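Home | Kids Corner | Hardware | Games | Ask Us

What Is Inside a Computer, and Why Does It Have a Fan?

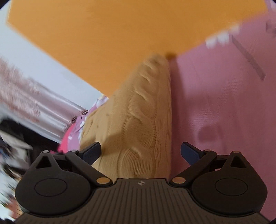

A computer looks quiet from the outside, but inside it is like a small town where everybody is working. The parts in this town pass messages to each other all day, very quickly, through thin metal lines. When they work hard, they become warm, and then the town needs some wind. To understand why, think of a cushion with a thick knitted cover, like the beige one in the photo with the cable pattern. If you hold such a cushion against your stomach for a long time, you get warm, because the warm air from your body can not go away. A computer has the same problem when its air holes are covered. So please never put a laptop on a cushion or on your bed while you play.

The processor

The most busy part is the processor. It is a flat square, smaller than a cookie, and it follows instructions. An instruction is very simple, for example "add these two numbers". One instruction does not do much, but the processor can do a huge number of them in one second. All this work makes heat.

The graphics card

The picture on your screen is made of tiny dots of color. In a game, all the dots must be painted again many times each second. This is the job of the graphics card. In our reading room in Lerkdale we have a computer which we call Estrella, and the children play a racing game on it. When the race starts, the fans of Estrella become louder. You can hear that the graphics card is working!

The memory

Memory is like the top of your desk. You put there the things you need right now. If the desk is small, you must put things away often, and this takes time. When you turn off the computer, the desk is cleaned. What you want to keep must be saved on the drive, which is more like a closet.

How the heat goes out

On top of the processor there is a block of metal with many thin plates. It is called a heat sink. The heat climbs from the processor into the metal, and the fan blows air between the plates. The warm air leaves through the holes in the back. Some computers use water in little tubes too, but the water stays closed inside and never touches the parts.

Try it yourself

Ask an adult to show you where the air comes out of your computer. Hold your hand 5 inches away from the holes. Wait until a game is running, then hold your hand there again. Is the air warmer now? Write down what you feel. Do not put fingers or pencils in the holes, and do not open the box alone.

Words to remember: processor, graphics card, memory, drive, heat sink.

Filed under: How Things Work, Computers for Kids

More from Situdix Kids
What does a keyboard say to the computer?
Endik and the lost file (a story)
Why a screen has so many dots
300 computer words in easy English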